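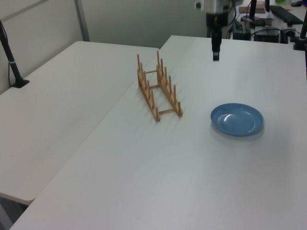 Chapter 2
Drying, Draining, and Putting Away

Most of us learned to wash dishes from somebody who was in a hurry, and so most of us learned the washing and never gave much thought to what comes after it. The last chapter left us at the sink with the water running out and a stack of clean things beside us, and it would be easy to suppose that the hard part was over. But a good deal of the breakage in a household, and nearly all of the spotting and the musty cupboard smell, happens between the rinse and the shelf. The equipment for this stage can be very plain. A wooden rack made of two rails, a few thin crossbars, and a row of short upright pegs along each rail is really all a plate needs, and you will notice that with no plates in it you can see exactly how it is put together, a thing that is hard to do in most kitchens once supper has been eaten! The round blue plate lying beside it, shallow and with a raised rim, is the sort we will come back to again and again in this chapter.

Let's think for a moment about what a rack does. A plate that lies flat holds a little pool of water in its center, and if it lies face down it traps damp air underneath, which is worse. Stand that same plate on its edge and the water runs down both faces, collects at the lowest point of the rim, and drips away, while air moves freely over the front and the back. The pegs keep the plates from leaning on one another. That small gap is the whole secret of the thing, and when you crowd a rack by putting two plates in a space meant for one (we have all done it, usually with company coming) you give up the very reason for owning it.

The material of the rack matters too, though perhaps less than the catalogs would have you believe. Wood is gentle on glazed rims and quiet to load, but it wants to dry out fully between uses and should not be left standing in a puddle. Wire is light and drains quickly, and it will rust wherever its coating has chipped. Plastic asks for very little care apart from a scrub now and then in the corners, where a film likes to form. In the first edition of this book we recommended wire for nearly everyone. Readers wrote in from Lidside and elsewhere to defend their wooden racks, some of them at great length, and we have softened our position.

Plates themselves are not all alike when it comes to draining. Stoneware is heavy and often has an unglazed ring on the foot that stays damp long after the rest feels dry to the hand. Plastic plates are the opposite in weight, but they hold on to droplets stubbornly, and you will often find beads of water on a plastic plate when the china beside it is ready for the shelf. Give them a pass with a clean towel or simply give them more time. Deep rims catch water at the turn of the curve, so tip those plates a little as you set them in.

By the end of the chapter you should be able to do the following:

Choose a rack to suit the size of your counter and the dishes you own
Load plates, bowls, and cups in a sensible order
Tell when air drying is enough and when a towel is called for
Clean and dry a wooden rack without warping it

Words to know: rail, peg, crossbar, foot ring, drip edge, air gap

Before you read on, go and look at the place where your own dishes dry. Leave everything as you find it and make a quick sketch in your notebook, marking where the water goes. Allow 20 minutes, and keep the sketch handy for the exercise at the end of Section 2.1.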